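Two arms, one messy table, and a pretty good result

I went over to see the Ludari group in February because a friend kept telling me their bench looked like the bottom of my own toolbox, and okay, fair enough, it does. Ludari is a small robotics lab with a two-armed setup and a habit of dumping odds and ends in a heap to see what the arms make of it. They've now put out a short write-up on a training method they call Cakmont, and I think it deserves more attention than it's getting.

So the idea goes like this. Most people who teach arms to handle objects collect a lot of demonstrations. A human steers the arms through the job, the whole thing gets recorded, and a model learns to copy it. The trouble is that people are tidy! Give a person a job at a table and before you know it they've lined everything up, left a nice gap between each item, and put the awkward cable at the back. The model learns on neat tables and then falls to pieces the first time a screwdriver is lying across something else.

Cakmont goes after that habit. Before each recording, a little script called Aliyu tells the person setting up the table how bad to make it. It doesn't say where each thing goes. It just says something like "three items touching, one under a cable, nothing within easy reach of the left arm," and the person sorts it out however they like. After the recording, Aliyu looks at which of the two arms did most of the work, and the next setup leans the other way. That's the whole trick. I asked Howard Dunmore, who runs the bench, if there was some clever piece of math I was missing, and he laughed and said the math was the same as everybody else's.

"We changed what we put on the table and who had to reach for it," he told me. "The model is plain. I'd be a bit embarrassed to show you the model."

Now for the numbers, such as they are. The group trained 2 versions of the same model. Each got 600 demonstrations. One batch was collected the ordinary way, with people setting out the items as they pleased, and the other was collected with Aliyu calling the shots. Then both were given the same 100 test tables, all cluttered, and the job was to get one named item out of the pile and set it down on clear wood without dragging anything else along. The Cakmont version did clearly better on the tables with cables in them, and the write-up has the full breakdown if you want to squint at charts (I did, on the train, and missed my stop).

The part I liked best is a smaller test tucked near the back. They wanted to know how much of the messy data you really need, so they kept cutting the Cakmont set down and training again. At 361 demonstrations it was still holding level with the ordinary version trained on the full set. For a small lab that's a big deal, because recording this stuff is slow and boring and your shoulders hurt afterwards. I had a turn at steering the arms for a while and I was terrible at it. I spent most of my time chasing a pair of pliers in circles.

Cables, by the way, are the villain of the whole story. A rigid thing like a clamp mostly stays where you left it. A bundle of wires bends, springs back, hooks itself on a finger, and slides under whatever you were about to grab. Howard's view is that the arms need to see loads of cases where one hand has to deal with the wires before the other can do anything useful, and people steering the arms don't offer up many of those on their own. They go around. I would too!

Gripper work over the mixed tools and colored cables:
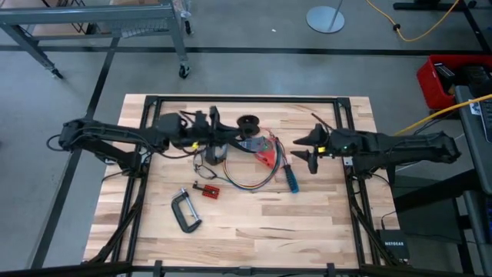
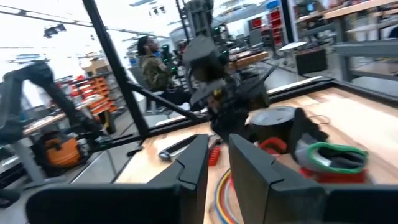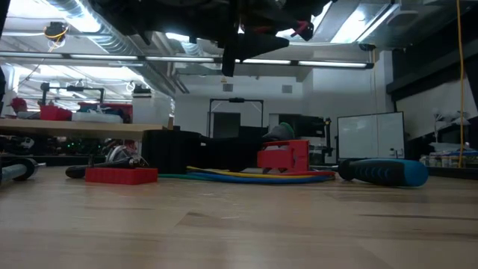 There are some holes, and I don't want to skip over them. All the tests were run on one workcell, with one pair of arms, and with objects picked out by the same people who wrote the script. I asked if they'd tried it with things that hadn't shown up in training at all, and the answer was a bit, not enough, ask again later. Fabric hasn't been touched. Neither has anything that can spill. And a bad setup for one pair of arms could be an easy one for another pair with a longer reach, so you'd probably have to retune Aliyu for each bench, though Howard thinks that's an afternoon's work at most.

I also wondered if the ordinary batch got a fair shake. If the people setting out those tables knew they were the boring half of the study, maybe they got lazier about it. The group did think of this. They mixed up the sessions so that both kinds were recorded on the same days by the same people, which helps, but you can't exactly hide from someone that a script is giving them orders.

A second group, over at Kamex, is now trying the method on its own arms. They've got a different gripper and, from what I hear, a much narrower table, so it should be a decent check on whether any of this travels. I've asked them to let me come and watch when they get to the cable tests.

As for Ludari, the next round is about putting things back. Taking an item out of a heap is one job, and finding a sensible spot for it in a full bin is another, and Howard says the early runs have been pretty rough. They plan to share the Aliyu script along with the list of setup instructions, and he's hoping people will send in their own nastier ones. I've already sent mine. It involves a tape measure, left open.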